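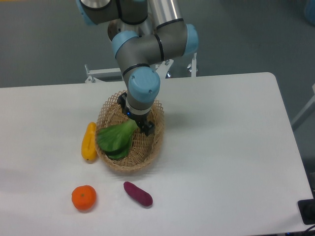

Fonduma basket set: read this before you train on it

Version note, 29/06/2025. Maintained by Emiko Wada. Collected on the Kouris bench with the Sistero control stack.

What the set contains

364 episodes of one arm and one gripper moving produce to and from a wicker basket on a white table. The produce is bok choy, a yellow pepper, a mandarin and a purple sweet potato. Each episode has the head view, joint positions, gripper opening, gripper motor current and a success flag. The instruction text is one line per episode and was typed by hand, so expect spelling mistakes.

The success flag is the reason this card is longer than the last one.

The fault

The flag was meant to say whether the item ended up in the basket. It does nothing of the sort. The script sets it to true when the gripper has closed on something, moved to the place position and opened again. It never looks at the basket. If the item drops early, snags on the rim or comes back out between the fingers, the flag is still true.

We found 55 episodes marked as successes where the item finished somewhere else. The first summary reported a success rate that I would now ask you to forget. It has been taken out of this card and should not be quoted from older copies.

Most of the bad flags are bok choy. My reading is that the leaves are wide, they hang below the fingers and they reach the rim before the stem does. That is a guess from watching the recordings. The Aker grasp report blames finger force instead, and I don't find it convincing, as it was written from the current traces with no one opening the video.

Points to check in each episode

1. The hold. Compare the current at close with the current at the end of the carry. A fall between the two is worth a look, though it does not prove a drop.

2. The approach to the rim. With bok choy held by the stem end, the leaves hang well below the fingers, so the height of the gripper tells you very little about the height of the item.

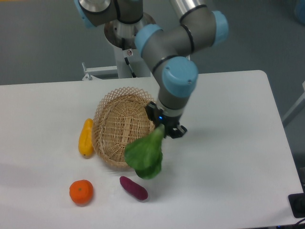
3. The release. The log line reads "place done" when the fingers reach their open limit. Treat it as a statement about the fingers.

4. The retreat. In 17 episodes the arm began to lift before the fingers were fully open. The release wait was set to 2000 ms in the config file, but the controller was reading an older copy. The two files now carry the same value. Whether the controller always reads the right one after a restart has not been tested, and I would not assume it.

Safety matter

The early lift also dragged the basket twice. The force stop did not trip either time. It had been described to us as covering "any contact", and it plainly doesn't cover a light basket sliding on a smooth table. Keep hands off the table until the arm has gone back to its rest position, whatever the status line says. The stop limit has not been changed, as lowering it caused false stops during the carry.

Corrected labels

A new column, item_in_basket, was filled in by hand from the last clear view of the basket after release. A yes means the item is lying inside the rim. Leaves resting over the edge still count as a yes, provided the stalk is in. The old flag is kept under its old name so that earlier results can be traced. 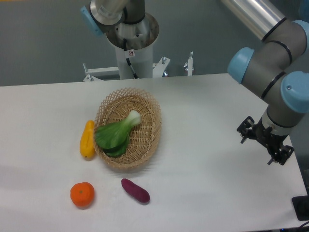 Kazuhiro Amano disagrees with the leaf rule. He wrote that a leaf over the rim is a failed placement waiting for someone to move the basket, and that he would mark all such cases as no. He also asked why the old flag was kept at all, given that people will load it by mistake.

His second point is fair. The loader now prints a warning when the old flag is used. On the first, the rule stays as it is for this version, and anyone who wants the stricter one can filter on the notes column, where overhanging leaves are recorded.

Known gaps

The hand labels were done by one person in one pass. There is no second check and no agreement score. Basket position was not measured, so drag distance cannot be worked out from the logs. Please don't use this set to claim anything about placing accuracy.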